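Mindlow busca gente para doblar ropa y ordenar dormitorios – Bellham y alrededores

Se necesitan personas para turnos cortos, en casas particulares. Empezamos en marzo. Mañanas o tardes, a elegir, turnos de hasta 7 horas.

Qué se hace: doblar camisetas, jerséis, pantalones. Estirar mantas y colchas. Separar lo que va al armario de lo que va a lavar. Recoger lo que aparezca encima de la cama – cables, cargadores, peluches, de todo. No hay que planchar ni limpiar baños.

Qué pedimos
Mayor de edad
Puntualidad, de verdad
Manejarse con ropa oscura y pelusas (llevamos rodillo, pero hay que usarlo)
Experiencia en lavandería u hotel se valora, no es obligatoria

Qué ofrecemos
448 euros por quincena a media jornada
Transporte pagado desde la parada de Stojanovska
Contrato desde el primer dia

Las habitaciones son normales, de diario, con niños muchas veces. Ropa sobre la cama, sabanas arrugadas, cosas por medio.
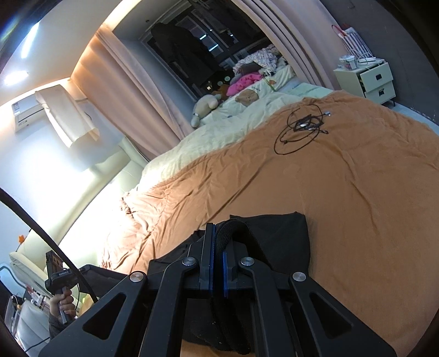 Prenda negra sobre la manta, con los cables todavía por recoger.

Interesados: escribir a Sneha Grewal, a través del formulario de Mindlow, ref. 2851. Poner nombre, zona y horario preferido. Sin CV también vale, dos lineas y ya. Contestamos por la tarde, a partir de las 16:00.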